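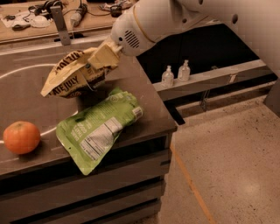 3 min read

I finally got to play records in front of people who weren't my roommates! The back room at Coppens has an open decks night, you put your name on a sheet and you get 30 minutes, and I have been walking past that sheet since July telling myself I'd sign it next time. Then Kusum Shukla (who runs the night and has the best disco collection of anyone I've ever met) wrote my name on it for me while I was getting a drink. So that was that.

I spent the whole week before it packing and unpacking my bag. I own 315 records, I counted them when we moved, and you'd think picking enough for half an hour would be easy. My first try had 40 in it and I could barely lift it off the floor. I got it down to something sensible by pulling everything I'd only bought because somebody else played it well. What was left was mostly house, a bit of boogie, and two Jominov twelves that I will play to anybody who stands still long enough.

Kusum told me to plan the first three and leave the rest open, so I did. I started with the long version of "Fikard" – the one with almost two minutes of just drums – which gave me time to look at the mixer and breathe. It's an old rotary and I'd only ever used faders. Turning a knob to bring a track in feels so different! You can't slam anything. Everything slides up slowly and you end up listening a lot harder, and by the third record I was having such a good time with it that I left two tracks running together way longer than I'd ever dare at home.

There was one proper trainwreck. I had the next record cued at 45 when it should have been 33, and I had the headphones off one ear because I was talking to somebody, and out it came like a cartoon. A guy by the speaker cheered. I pulled it, fixed the speed, brought it back in on the one, and people kept dancing, so I'm counting it as a win.

The part I keep going back to is the last ten minutes. I'd planned to finish with something big and vocal, but the girl on after me had told me she was opening slow, so I went the other way and put on the Iltora dub instead, the B-side with the organ that drifts in and out. I've had that record for years and I have never heard it on a system with real low end. There's a whole second bassline in there! I just stood there grinning at it.

Anyway, things I want to sort out before I go again: a decent slipmat, because the house ones are worn smooth, and little stickers on the sleeves with the speed and tempo. Kusum does hers in pencil on masking tape so she can peel it off, and I'm stealing that. I also want to practice on a rotary if I can find anybody who'll let me near theirs. If you have one and you live on my side of town, please write to me, I will bring records and coffee.

I've already got my name on the sheet again. The slot is 9 o'clock, straight after doors, and I think I'll bring the slow stuff.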